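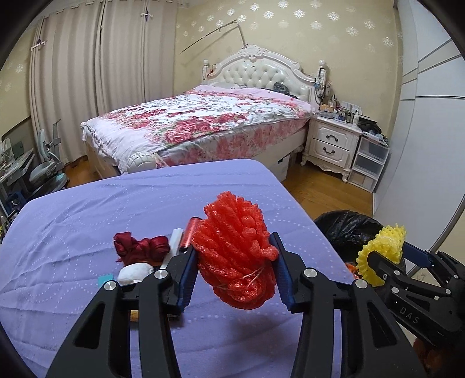

3.2 Sortieren von Verpackungsresten im Schlafzimmer

Abbildung 3: Kleinteile auf violettem Tuch, darunter Schaumnetze in Orangerot und Gelb sowie ein dunkelrotes Satinband; rechts der schwarze Müllbeutel.

Im zweiten Teil der Erhebung ging es um Kleinteile, die nach dem Auspacken von Obst und Geschenken in der Wohnung zurückbleiben. Anders als Flaschen oder Kartons haben sie selten einen festen Platz. Sie sammeln sich auf der nächsten freien Fläche und werden erst später durchgesehen. In den Haushalten in Trastdale lag diese Fläche häufig im Schlafzimmer, auch dann, wenn die Küche näher am Eingang war.

Abbildung 3 zeigt eine solche Ablage. Das orangerote Netz ist zu einem Knäuel gewickelt und mit dünner weißer Schnur umbunden, das gelbe bildet einen Ring und befindet sich über dem Beutel. Für die Auswertung wurden beide derselben Materialgruppe zugeordnet, die Schnur wurde getrennt erfasst. Das Satinband fällt nach dem Schema von Marchal unter »bedingt wiederverwendbar«, ebenso die kleine rote Spule. Den weißen, unregelmäßig geformten Gegenstand neben dem Band konnten wir anhand der Aufnahme nicht sicher bestimmen; er kann aus Watte oder zerknülltem Papier bestehen und wurde als »unklar« geführt.

Insgesamt gingen 3.182 Einzelteile in die Auswertung ein. Schaumnetze wurden in den Gesprächen fast durchgehend als Abfall bezeichnet, Bänder dagegen oft aufgehoben, auch wenn sie stark geknittert waren. Mehrere Befragte gaben an, Bänder zunächst beiseitezulegen und erst am Ende über sie zu entscheiden. Eine Sortierung dauerte höchstens 30 Minuten. Längere Durchgänge wurden unterbrochen und gesondert vermerkt.

Die Unterlage hatte Einfluss auf die Vollständigkeit. Auf gemusterten oder faltigen Stoffen wurden kleine helle Teile häufiger übersehen als auf glatten Tischplatten. Der Effekt war in der Werken-Stichprobe deutlicher als in der Bisteo-Stichprobe, in der überwiegend an Küchentischen sortiert wurde. Ob der Abstand zum Müllbeutel eine eigene Rolle spielt, lässt sich mit den vorliegenden Daten nicht trennen, weil der Beutel in beiden Stichproben meist direkt an der Arbeitsfläche stand. Die Zuordnung der unklaren Teile wird in Abschnitt 3.3 behandelt.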